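Canvas tool bags: any use, or just a present for people who don't garden?

mudlark_6
My sister wants to get me one of those garden tool bags and I can't see the point. A bucket has done me fine for years. The Urnport one is 30 quid. For cloth. Does anyone use theirs past the first October?

Zekell
I do. Mine lives on the bench by the plant pot and gets filled and emptied every time I go out.

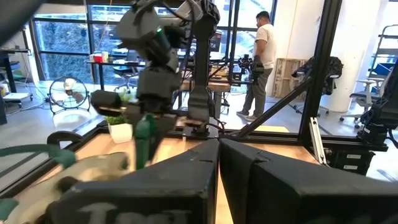
Re: Canvas tool bags

mudlark_6
Fine, but what fits? The listings always show the bag standing up smartly with nothing heavy in it. I've got shears that would have it over in a second.

Zekell
Long shears don't go in mine, I'll give you that. They stay out on the wood with the trowel. The outside pockets are only stitched canvas and the whole thing sags a bit, though it does stand up by itself.
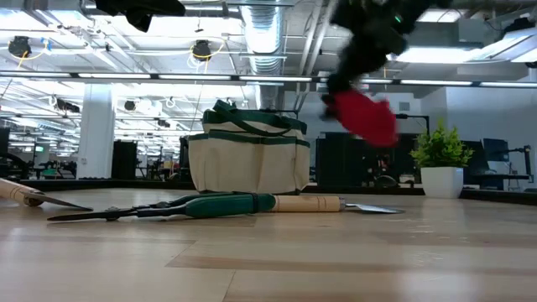

Kadir Güler reckons the pockets are the first thing to go. Points wear through the bottom seam, his Hovland lasted two summers, and he's back to a bucket with an old towel in it.

Zekell
Then don't put them in point down! Small stuff goes in the middle of mine and the sharp things go in last, or get carried. I've had no holes.

mudlark_6
So it's a bag for tools that you don't put the tools in. Not sold.

Zekell
Some of the tools. Try getting a trowel out of a full bucket with gloves on. 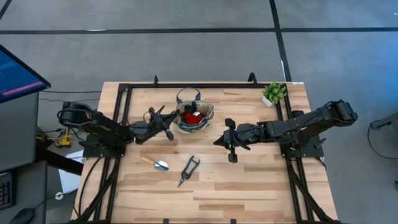 Re: Re: Canvas tool bags

hedgerow70
Ask her for decent secateurs instead. If it must be a bag, look for wide handles, the thin ones cut into your hand.

mudlark_6
Secateurs it is. I'll tell her tonight.

Related threads
Eltia trowel, bent already
Getting sap off shear blades
Bucket or trug?
Pots for a dark windowsill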